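Resources > Newsletter > School Technology

Last updated: May 11, 2022

Moving the Student Printing Queue Off the Old Server

Schools that bought their print management software more than a few years ago are mostly running it on a single server in a closet. The server holds the queues, the drivers, the user quotas and the job logs. When it stops, printing stops in every building that depends on it. Several readers have asked how to retire such a server without losing a week of classroom printing, so this item covers the method used at the Gastside campuses, where the change was completed over one school year.

The starting point was ordinary. Gastside had 377 student and staff devices sending jobs to one Windows print server, with separate queues for each printer and a driver package pushed out at login. Login times were long. The driver package accounted for most of the delay, and it was being installed again for every user profile on the shared laptops. Teachers who moved between the two campuses had both sets of printers in their list and often picked the wrong one. The job was then released in a building where no one was waiting for it.

The district looked at two products, Joda and Pichler. Both replace the per-printer queues with one shared queue and hold each job until the user signs in at a printer. Joda keeps the spool file on the device that sent it. Pichler sends the file to a hosted service and pulls it back down on release. For a school with steady internet service the difference is small in daily use. For a school with a slow or shared line it matters a great deal, as a scanned packet can be many times larger than the original document and travels over the line twice under the hosted model.

Gastside chose Joda for this reason. The cost of the choice is that the sending device must be awake when the job is released. A student who prints, closes the laptop and walks to the library will find nothing waiting. Joda can copy the spool file to a small local relay to get past this, and the relay was turned on for the student group from the first day. Staff desktops were left on the direct method.

Directory cleanup comes first. The shared queue finds users by their directory account, so any account with a missing email address, a duplicate badge number or an old campus code will fail at the printer with a message that tells the user very little. Export the full account list, sort by badge number and resolve every duplicate before touching the printers. At Gastside this step took longer than the rest of the project. Most of the errors belonged to students who had changed campus and been entered a second time.

Network placement comes next. Printers should sit on their own segment, with fixed addresses reserved in DHCP instead of typed in at the panel. Student devices need to reach the relay and do not need to reach the printers at all. Block the direct path once the relay is working. If it is left open, students will find the printers through their laptop's own discovery feature and print around the quota. Leave port 9100 open only between the relay and the printers, and close the web panels to everything except the management subnet.

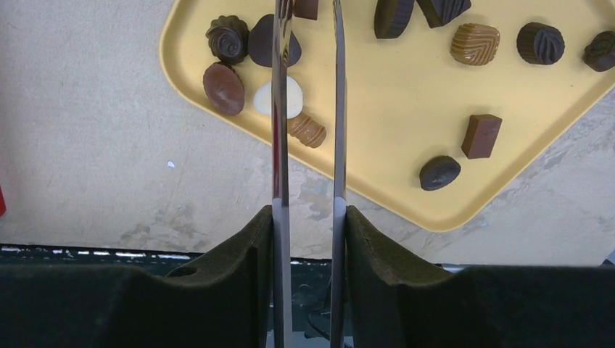 Mi-kyung Ji wrote in after the last issue to say that the firewall rules were the easy part at her school and that the trouble came from the testing software. The secure browser used for state assessments locks the laptop's network access to a short list of addresses, and the relay was not on it. Jobs sent before the test were held on the laptop and could not be copied until the browser closed. Her advice was to add the relay to the allowed list where the testing rules permit it, and otherwise to tell proctors to clear the print queue on each laptop before a session opens. She added that accommodations requiring a printed passage should be handled from a staff desktop on a separate queue.

Her point about a separate queue applies outside testing as well. Keep one direct queue for the front office and one for the health room, with no badge release, on printers that students cannot reach. These are the two places where a held job causes real delay. Document both queues, including the driver version, and test them whenever the relay is updated.

Drivers deserve a short note. A shared queue uses one general driver for all models, and a general driver drops features. Stapling, booklet folding and paper tray selection are the usual losses. Before the change, ask each department which finishing options it uses in a normal month. At Gastside the music department printed booklets and the science department used a second tray of colored stock for lab sheets. Both kept a model-specific driver on their workroom desktops, and the shared queue carried everything else.

Quotas should be loaded last and set high for the first month. A low limit during the change produces help desk calls that look like system faults and take time to rule out. Gastside ran the first month with reporting on and limits off, then used the report to set limits by grade. The logs also showed which printers were barely used. Five were removed from classrooms and not replaced.

Do not switch all buildings on the same day. The Gastside schedule began in November with the library and one computer lab, where staff were on hand to help at the printer. Classroom carts followed, then the workrooms, then the remaining offices. The old server stayed on throughout with its queues paused one at a time. A paused queue can be started again in under a minute. A deleted queue has to be rebuilt with its permissions, so nothing was deleted until the final building had been on the new system for a full grading period.

Badge readers caused the only hardware delay. The readers already on the copiers read the older low-frequency staff cards but not the newer student cards. Check the card type against the reader model before ordering anything. Where the two do not match, a PIN typed at the panel is a workable substitute. Use PINs generated by the system. Student ID numbers are known to classmates and should not be used for this purpose.

Privacy settings need a decision from the district. The job log records the user, the time, the printer and by default the document title. Titles can contain student names, grades or the subject of a counseling letter. Title logging was turned off for all Gastside staff queues, and log entries are removed at the end of each school year. Held jobs that have not been released are deleted overnight.

Hindetitz, which is on the same server version Gastside had, plans to follow the same order with one change. It will run the directory cleanup over the summer, after the graduating class has been removed and before new enrollments are loaded. The account list is at its shortest then. A follow-up item will cover the relay settings used there and the firewall rule set in table form.

Contact the newsletter desk | Copyright 2022 School Technology Newsletter | Back to top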